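Pusadholm Grout Sealer, 1 quart
Sold by Brandão Tile Supply
Item 462

We carry this because people kept asking for it. We were slow to add it, and we still think most buyers expect too much from a sealer, so please read the whole page before you order.

The label says it "locks out stains for good." We don't believe that about any penetrating sealer, and we asked the distributor, Gululia, to show us the test behind the line. They sent a one-page sheet with a coffee spill wiped up after five minutes. Fine, but that is a coffee spill wiped up after five minutes. Plenty of unsealed grout would pass if you were quick with a rag.

What it does, going by our own use in the shop, is slow things down. Water sits on top for a while before it soaks in. Cooking oil takes longer to leave a mark. Red wine left overnight still stained our sample board, and so did turmeric.
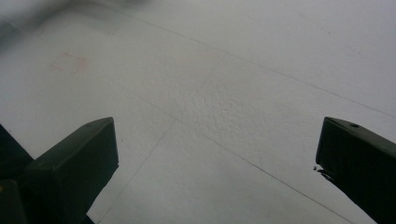

Coverage is the other claim we would take with some salt. The bottle says 202 square feet. Marcelino Evangelista used a full quart on his mother's kitchen and hallway, two coats as directed, and ran out at 81. He had small tile, so there was a lot of grout to cover. Large tile will get you further, but we would still buy a second bottle if the room is bigger than a bathroom. Unopened bottles can come back.

Will it fix grout that is already dark? No. It's clear, and whatever is in the joint when you seal it stays there. Clean first, let the floor dry a full day, then seal. If you want the color changed you need a grout colorant, and those have problems of their own (see our page on Nendora Color Coat).

It also does nothing for glazed ceramic or porcelain. The liquid can't get into the glaze and dries there as a sticky haze, so wipe the tile face within ten minutes. Epoxy grout doesn't need sealing at all, whatever the man at the big store told you.

Details
Size: 1 quart
Base: water
Finish: clear, no shine
Coats: two, an hour apart
Light foot traffic: after four hours
Keep water off: 24 hours
Do not use below 50 degrees F
Price: $19.58

Also sold by the case of 100 at $1,958, the same price per bottle. We asked for a case discount and didn't get one.

Customer note from Rogério Caldeira: "Put it down in March in a shower and on an entry floor. The entry still beads up. The shower quit beading by summer. Label says five years."

We have heard much the same from other shower owners. Drip some water on the joint every few months, and if it darkens right away, plan on another coat.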